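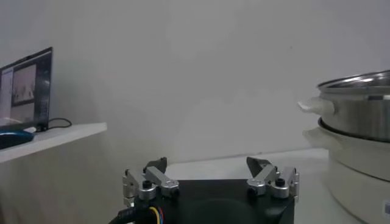

View from the wrist cam, gripper open, hot pot to the right

Budget for a second gripper, or spend it on everything else?
Started by potlid_pete

potlid_pete wrote:
Hi all, long-time reader, first real post. I've got a small bench setup where I'm trying to get an arm to do kitchen stuff, mostly lifting a steel pot on and off its cooker base by the side handle. The gripper is a used Lukik two-finger and I like it a lot. My equipment money for next year is $790 and I have to say what it's going on by 29th December or it goes back in the household pile (we have a deal, don't ask).

Choices as I see them:
A second used Lukik gripper as a spare, $790 shipped, so the entire budget gone in one shot.
Or keep the one I have and buy softer fingertips, proper cable management, a better light and a decent stand.

I'm leaning toward the spare. Talk me out of it?

grommet77 wrote:
Gladly! Look at the lower left of your own picture. You've got thin yellow, red and blue wires looping around in the open right next to the gripper body. One snag on a pot handle and you'll be shopping for a lot more than a spare. Cable sleeve and a strain relief clip, $20 and an evening. Do that before you spend a cent on anything else.

slowcooker_sam wrote:
Disagree with grommet a little. Yes, sleeve the wires, but that's pocket change and it doesn't answer the question. Spares matter. I lost 3 weeks last winter waiting on a replacement from Prandska and the whole project went cold on me. I never did get back to the part I was working on. If the gripper is the one thing you can't buy locally, that's where the money goes.

potlid_pete wrote:
See, that's my fear exactly. Everything else on the bench I can replace at the store down the road. How does everybody else budget for downtime?

tin_elbow wrote:
Badly :)

Okay, more useful answer. I keep 10 percent of whatever I spent on the arm as a repair fund and I don't touch it. No spare gripper. When something breaks I get it repaired, and Govbridge has been fine for me on that, not fast but fine.

What I'd be asking is whether those fingertips suit the job. They look like plain black wedges to me, and your pot has a rounded loop handle with the cooker's own handle sitting right underneath it. You need to get hold of the top one and leave the bottom one alone. I'd want a thinner tip, with some rubber on it. A second gripper with the same tips is going to have the same trouble.

potlid_pete wrote:
Ouch, and fair. It does grab both handles more often than I'd like to admit. I'd been blaming my code.

slowcooker_sam wrote:
Could still be your code, haha. But okay, tips first, I'll give tin_elbow that one. I still say you'll regret not having a spare.

grommet77 wrote:
Put me down for a light too. White wall, white table, shiny pot — that's a rough combination for a camera. Or tape a sheet of colored paper to the table, which costs nothing. And I'd find another spot for the laptop, I'm not crazy about it on a shelf that close to a moving arm.

potlid_pete wrote:
The shelf is the only place my laptop cable reaches, but I'll look at it. What are people paying for tips?

tin_elbow wrote:
Mạch has a soft set I've used for almost a year. Order two sets, they wear at the edges. Measure your mounting holes before you order, I didn't and had to drill mine out.

potlid_pete wrote:
New plan then. Sleeve and clip tonight, two sets of tips, one light, and the rest sits in a repair fund with a note on it that says HANDS OFF. If the Lukik dies in the spring, sam gets to say I told you so.

slowcooker_sam wrote:
Saving this thread for that purpose. Post how the tips do on that handle, I've got a similar pot here and I've been putting it off.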